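Supply Chain for Bicycle Products
Unit 6 handout: Landed cost and the choice of assembly site
Instructor: Annelies Bühler

Read this before the problem set. Terms from Unit 5 (lead time, minimum order, safety stock) are used without being defined again.

1. Landed cost

Landed cost is the full cost of a part at the door of the place that will use it. For an imported wheel it includes the factory price, inland freight at origin, ocean freight, insurance, duty, port fees and delivery. Costs after that point (storage, rework, warranty) are kept in a separate column. Students often put rework in the landed cost. Do not do this, as it hides the quality difference between two suppliers who quote the same price.

2. Worked case: Stoltemach

Stoltemach buys complete wheelsets from Nugroho at a landed cost of $149 a set. It is looking at a second plan, in which rims, hubs and spokes are bought separately and the wheels are laced and trued at its own site in Bramdale. Parts under the second plan land at $138 a set. Labor and overhead at Bramdale are not in that figure.

The gap is $11 a set. If labor and overhead come to more than $11, the second plan costs more per set, and the case for it has to rest on stock and lead time.
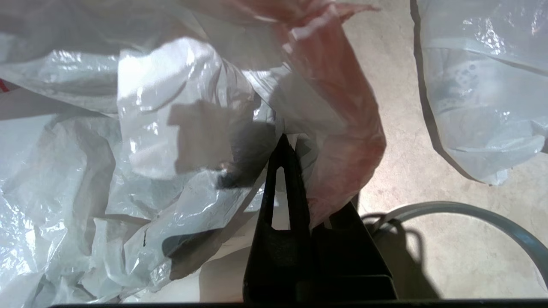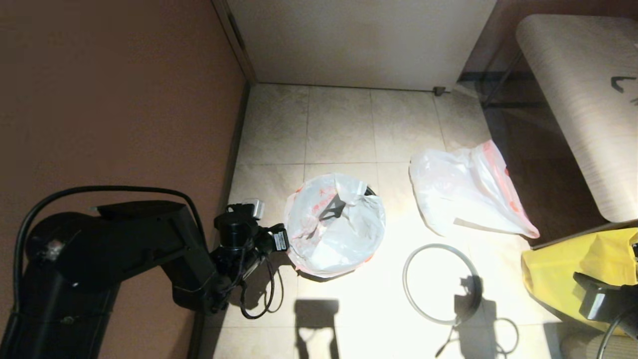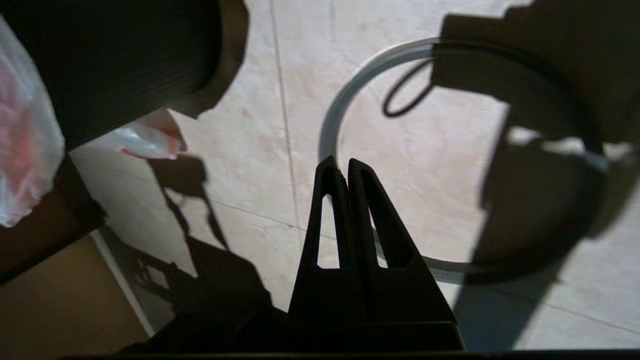
3. Stock in transit

Finished wheels take up more space than the parts they are made from. Rims nest poorly but still pack tighter than laced wheels, and spokes and hubs add little volume. A container of parts therefore supports more sets than a container of wheels – freight per set falls even when the container rate does not change.

Parts are also less committed than finished goods. One hub model may go into several wheel models, so a wrong forecast for one of them can be partly corrected at the bench. A finished wheel cannot be moved to another model without being taken apart.

Against this, the buyer now has to manage several part numbers. A shortage of one spoke length stops the build, whatever the stock of rims. Set safety stock by part, using the longest lead time among the suppliers.

4. Duty

Duty on parts and duty on finished wheels may differ. Look up each line separately and note the date of the schedule used. Country of origin follows the rules for the product in question and should not be assumed from the place of final assembly.

5. Complete bicycles

The Cendier case uses the same method one level up. The retail price is $359 and the dealer margin is given in the case sheet. Work backward to the highest landed cost the brand can accept, then compare the 2 quotes. The April freight rates apply to both.

For the problem set

Show the per-set figures before the annual totals. State which costs are fixed and which change with volume. Round only in the last line. Where a cost is missing, write down the value you assumed and carry it through – an answer with a blank in the duty column will be returned unmarked.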